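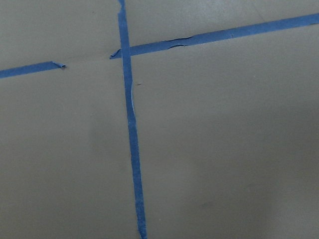 The tape on our table, from the wrist camera

Tape grid on a robot table: does it have to be accurate?
Posted in School and student robotics

I help with a sixth form robotics club and we have a project going where the arm moves crockery between a rack and a tray. The table is marked out in blue tape so the students can say "put the rack in that box" and everyone means the same box. The trouble is the tape. Some of the strips don't line up where they ought to cross, one has a torn, creased bit in it, and an end has curled over on itself.

Two of the students want to strip the lot and start again with a steel rule. The others say it makes no difference. We have a showing for parents on Saturday and I don't want to lose a session to it for nothing. We teach the positions by hand from the controllers and don't use the camera to find the lines. Is it worth redoing?
Trolirley

Alistair Munro
No, leave it. If the positions are taught by hand then the arm has no idea the tape exists. The lines are for the people putting things out. 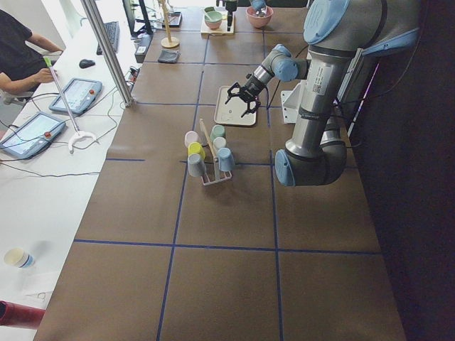 What will catch you out is where the rack sits inside its box. Being in the right box isn't close enough for a two-finger gripper going for a small cup. We had this at our club and ran 84 trials over a term. Of the 16 that failed, nearly all were down to the rack being turned a bit when somebody put it back. We ended up putting a small corner mark at two of its feet, and the same for the tray. It took ten minutes – far less than a new grid.

I would trim the curled end, though. A tray pushed across it can catch and shift without anyone noticing. Cut it back to where it lies flat and press it down with a ruler.

Neltell
Depends on the tape. Ours was cheap stuff and left glue all over the bench. Buy a better one.

Yule
I mostly agree with Alistair, but think about what you want to do next. If the students ever want the camera to work out where things are, crooked lines with gaps in them will give them a lot of grief, and then you do want a proper grid. Measure from one corner of the table every time, not from the last line, or the errors add up. Ours is 300 mm squares.

Also, don't pull the tape tight as you lay it. It stretches, then creeps back and buckles. Lay it loose and smooth it with a finger as you go. And do it after Saturday, because every taught position ought to be checked again once things have been moved.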